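Jul 8, 2019

Glue and paint notebook, Flallwood workshop

Right, the casein paint again. I left the February batch too long before writing it up and then couldn't read my own scrawl, so this time I'm doing it with the stuff still on my hands.

Batch 16. Skimmed milk curd, drained overnight in the old muslin, then rubbed through the sieve and slaked with lime putty. I used 183 grams of curd, which was all the milk gave me (I'd hoped for more, grr). Left it standing 15 minutes and it went from cottage cheese to something like single cream, lovely and smooth. Whiting after that, a spoonful at a time, until it stopped running off the stick.

The Tota whiting is much finer than the Bratel one. The Bratel bag has lumps in it that no amount of stirring will shift, and you only find them when you're dragging one across a board you've just finished! I've moved that bag to the bottom shelf and we can use it up for filler.

Brushed out on four offcuts of pine, all planed the same day:

4 coats on the first, thin, and I like it best. A bit of grain still comes through.
Two thick coats on the second. Crazed in the corner by teatime.
Third one had a dash of linseed oil in the mix. Yellower, as you'd expect, but it doesn't rub off on your sleeve.
Fourth has a pinch of the red earth I brought back from Cáceres. Too pink. Much too pink. Half that next time, or less.

What I'm after is a white for boards that still lets you see they're wood.

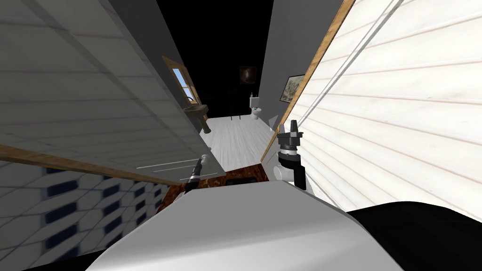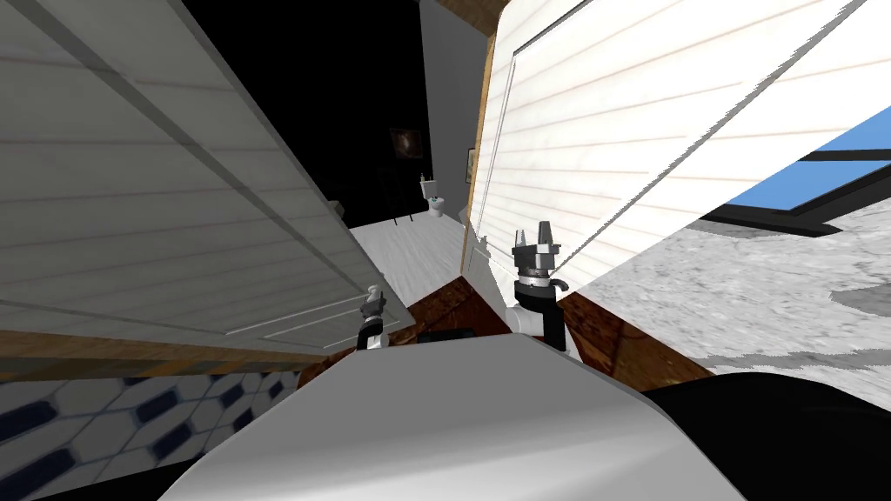

Have you tried it over a knot yet, because my last lot went brown there within a fortnight and I had to scrape the whole door back. I used shellac under it the second time and the paint sat on top and peeled, so if you find something that works please write it in here in big letters.

No knots in my offcuts, so can't say! I'll dig out a knotty bit and do half with thinned shellac rubbed back hard, half bare. My hunch is the peeling came from the shine and a good scuff would give it something to hold on to, but we'll see.

The rest of batch 16 is in the lidded crock by the sink. It'll smell by tomorrow night, so use it or chuck it, and please don't put it down the drain. Sieve needs washing. Need more milk.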